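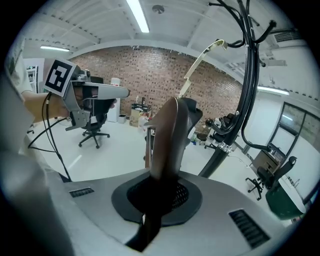
Wie oft sollte man Hemden eigentlich bügeln, wenn man sie nur im Büro trägt?

Nach jeder Wäsche einmal, und zwar solange der Stoff noch leicht feucht ist. Dann reicht ein einziger Durchgang pro Seite und ihr seid viel schneller fertig, als ihr denkt!

Ich bügle wirklich gern (ja, das gibt es) und mache es seit Jahren in derselben Reihenfolge. Meistens am Dienstag, wenn die Wäsche vom Wochenende auf der Leine hing und ich sie früh genug abgenommen habe.

Was ihr braucht:
Bügeleisen mit Dampf
Bügelbrett mit glattem Bezug
Sprühflasche mit Wasser
Kleiderbügel in Griffweite

Schritt 1: Der Kragen
Kragen aufklappen und zuerst die Unterseite bügeln, immer von den Spitzen zur Mitte. Danach umdrehen und die Oberseite genauso. Wer von der Mitte nach außen schiebt, hat am Ende kleine Falten genau dort, wo man sie sieht.

Schritt 2: Die Manschetten
Knöpfe öffnen, Innenseite zuerst, dann außen. Um die Knöpfe herum nur mit der Spitze arbeiten, nie darüber!

Schritt 3: Die Ärmel
Den Ärmel an der Naht flach hinlegen und mit der Hand glattstreichen - das ist schon die halbe Arbeit. Dann von der Schulter zur Manschette bügeln. Wer keine Bügelfalte mag, lässt die obere Kante einfach aus.

Schritt 4: Passe, Rücken, Vorderteile
Die Schulterpartie über die schmale Spitze des Bretts ziehen, danach den Rücken in langen Bahnen. Die Knopfleiste kommt zuletzt dran, bei mir von links, also von der Stoffinnenseite.

Temperatur: Baumwolle verträgt drei Punkte, Mischgewebe zwei. Im Zweifel gilt das Etikett.

Das Hemd gleich aufhängen, den obersten Knopf schließen und ganz auskühlen lassen, bevor es in den Schrank kommt.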